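Meet the Plostow: A Robot Hand You Can Build Yourself

Have you ever wished you had an extra hand? I have, mostly when I'm carrying a sandwich, a drink and a comic book up the stairs! So when the Clususus company brought out a robot hand kit called the Plostow, I couldn't wait to try it.

What's in the box?

The hand comes in 4 bags of parts, plus a booklet with big, clear drawings. There's a motor, a bundle of wires and a tiny screwdriver (don't lose it like I did, mine was under the couch). The kit is for ages 8 and up, and you'll want a grown-up nearby for the wiring.

How does it grab things?

Pinch your thumb and pointer finger together. Feel how they push from two sides? A gripper, the hand part of a robot, does the same thing. The motor pulls, the fingers close, and whatever is between them gets a squeeze. Squeeze too softly and a grape drops. Squeeze too hard and, well, you've made juice. I made quite a lot of juice.

Do real robots have hands like ours?

Some do, but lots of them don't bother with five fingers. Grippers come in all kinds of shapes. Look at the black one in front of the white walls: it has one thick finger that curves around like a loop, and thin, straight finger pieces on the other side. Can you find the second robot arm, the one with a bit of bright green on it?
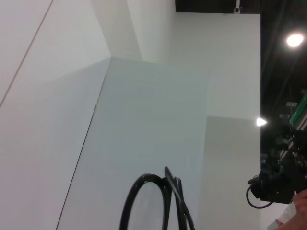
Is it worth it?

I think so! Building mine took two rainy afternoons, and the worst part was threading the wires. The Gradville library has one you can borrow, so ask there first if you'd like to try before you save up.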